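Night ferry to Gelier is back, and I've already booked

Well, this made my Wednesday! The overnight ferry from Pedton to Gelier is running again starting in October, and I had a cabin reserved before my coffee was cold. If you've ever done that trip by bus (two changes, a long wait at the border of nowhere, one vending machine), you'll understand the rush.

Mustonen, the company that runs the day boats, is putting its older ship, the Grulex, on the route. She leaves Pedton at 9:40 in the evening and gets into Gelier just after breakfast, which means you wake up with the islands right outside and a whole day ahead of you. There are 100 cabins, and the cheapest ones are inside, down on the lower deck. I've slept in those before and they're fine — small, a little hummy, but the bunks are good and you won't be spending much time in there anyway.

The resort people in Gelier are thrilled, of course. The town has 3,304 beds between the hotels and the beach cottages, and fall has always been the slow part of the year over there. I love it then! The water is still warm enough for snorkeling most days, the kayak rental stays open through the end of the month, and you can get a table by the harbor without calling ahead. 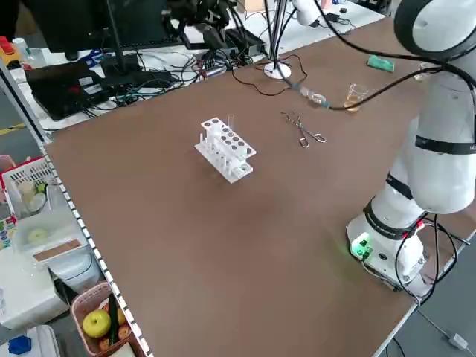 Fares start at $23 for a reclining seat, with cabins costing more depending on the deck. Bikes go free, cars don't, and dogs are allowed on the aft deck and in a handful of pet cabins that will go fast. The first 2,000 tickets come with a free shuttle from the Gelier dock to the main beach, so book early if you're hauling snorkel gear like I will be.

Tickets are on sale now at the Pedton terminal and on the ferry line's website. The site was pretty slow when I tried it at lunch, but it went through on the second go. I'll post a full trip report with cabin photos when I get home.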